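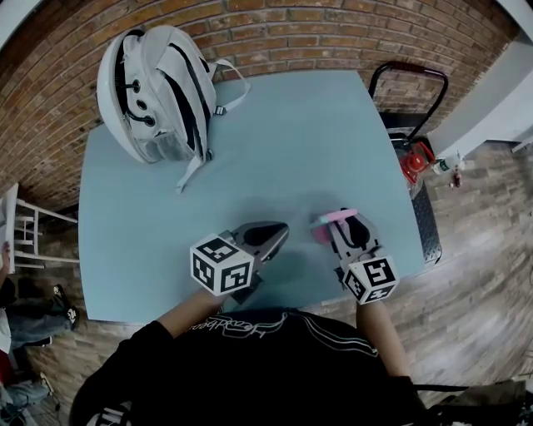
Light blue table, brick wall behind.

The pump controller from Faseck went back on the bench in August. Rated input is 800 W, and the panels at Podau gave 78 V open circuit at midday, well inside its limit. The fault is in the restart logic. After a passing cloud it waits 180 seconds before trying again — too long on a patchy day, when the tank barely fills.

Menaka Ranasinghe sent me the newer firmware, which makes the delay adjustable. I have set it to 40 and left the dry-run cut-out alone. The hour counter read 2,033 before the update and kept its value. Flow readings to follow once the new float switch is fitted.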